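Notes for Session 2: Showing the Task by Hand

Welcome back, all of you, and thank you for being so patient with the room change. Last time we spent most of the hour on remote control, sitting at one end of a cable (or a network) and steering an arm at the other. I promised we would come on to the hand-held way of doing things, which I must confess is my favourite, partly for the silly reason that you can do it at home in your socks.

The idea is easy to state. You hold the gripper yourself, you do the job with it, and the recording of your hand's path and the opening of the jaws becomes the lesson. Before any of that, though, comes the approach, and I should like you to look at how much room there is between the jaws and the things on the green table.
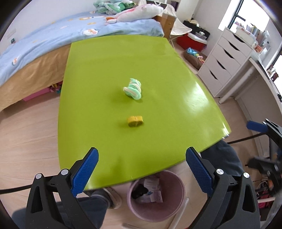

Prokstead, September

A wide approach is a kind one. If you come in with the jaws nearly shut you will nudge the object, correct yourself, nudge it again, and all that dithering goes into the lesson along with the good part. So open early, come down steadily, and close only when the pads are either side of what you want. Soft things will forgive you a little, and small hard ones are less generous, so do practise on both.

For the coursework you will each hand in 13 demonstrations of one task. Please keep the task the same but move the objects between goes, a hand's width here, a quarter turn there, otherwise the Kolanico software will learn the spot and know very little about the thing. Start every recording with the gripper well back and finish it there too. If you drop something, carry on and pick it up again, and mark that recording "recovery" in your log. We do want a few of those!

Now, working with two grippers. You will find that one hand wants to lead and the other goes to sleep, which is quite natural (ask anybody learning the piano). Give the second gripper a proper job, such as steadying or receiving, and decide on it before you press record. Keep the pair far enough apart that they don't knock together on the way in.

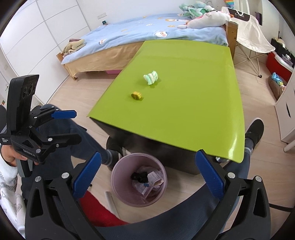

Cirillo wrote in after the last session to say that remote control had felt fairer, as the person steering sees only what the robot sees, while someone standing at the table can peep round the side and cheat without meaning to. I think there is a good deal in that. Try doing a few goes while paying attention only to what lies in front of the jaws, and see whether your movements slow down. Write down what you notice, even if it is dull.

Reading for next time: the Fuditz handout, both halves, and your own notes on delay from the remote control session. Bring your log sheets, filled in with pencil if you like, and a soft object small enough to go between the pads.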